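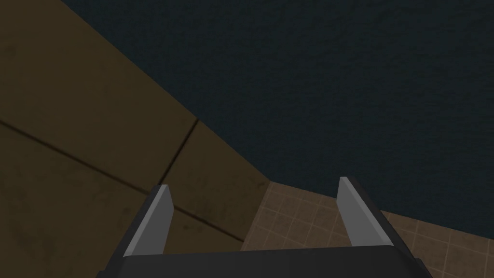

Light gray plates, matte black block.

20 Jan 2019

The printer profile I had been using since last April was built for a gloss paper I no longer buy. I replaced it this weekend. These are my notes on the process, mainly so that I can repeat it when the next box of paper arrives.

The paper is Fedeck matte, 292 gsm, bought from the stationery shop in Jilldale. It is heavier than anything I have run through this printer and has to go through the rear slot one sheet at a time. The front tray will accept it, but the rollers leave a faint line across the coating 2 inches from the leading edge. The line shows up only in dark areas, and only when the sheet is tilted toward a window.

Matte paper can't hold a black as deep as gloss can. The surface scatters light back at the viewer, so the darkest printable tone is a dark charcoal. A file that looks fine on screen will lose its bottom few steps of shadow, and everything from near-black to dark gray prints as one flat patch. The old profile made this worse by laying down too much ink. Past a certain point more ink on this coating does nothing for density. It sits on top, takes a day to dry, and rubs off on the sheet above it.

I set the ink limit first. The test chart is a row of black patches at increasing coverage, and the correct setting is the last one where I can still tell a patch from its neighbor under the desk lamp. For this paper it was three steps below the driver default.

Then I printed the profiling target, which has 132 patches on one sheet. The software offers a larger target across six sheets. I tried it on the previous paper and could not see a difference in any print I cared about. Drying time matters more. I left the target face up overnight on top of the bookcase and read it the next morning with a Mittal strip reader borrowed from Soo-ah Won. The strip reader wants a slow, even pass. Two of the rows had to be read again after I sped up at the end.

The resulting profile is good in the light grays. They are neutral in daylight and slightly warm under the kitchen bulbs, as expected with this ink set. The midtones have a weak green cast between 40 and 50 percent. I corrected it with a small curve in the editing software and saved the curve as a preset, separate from the profile. It would be cleaner to rebuild the profile, but that costs a sheet and another night.

Rendering intent: relative colorimetric with black point compensation on. Perceptual lifts the shadows too far and the whole print looks dusty.

Settings, for reference:

Media type: heavy matte
Feed: rear slot, single sheet
Quality: second highest (the highest adds four minutes and no detail I can find)
High speed: off
Platen gap: wide
Driver color management: off

The last item is the one I forget. With the driver and the editor both converting color, skin goes orange and the grays go magenta.

Still to do: the same again for the Fado cotton sheets, which are thicker and shed dust. They will need brushing off before they go in. I have six left in the packet and would like to have at least four of them for prints.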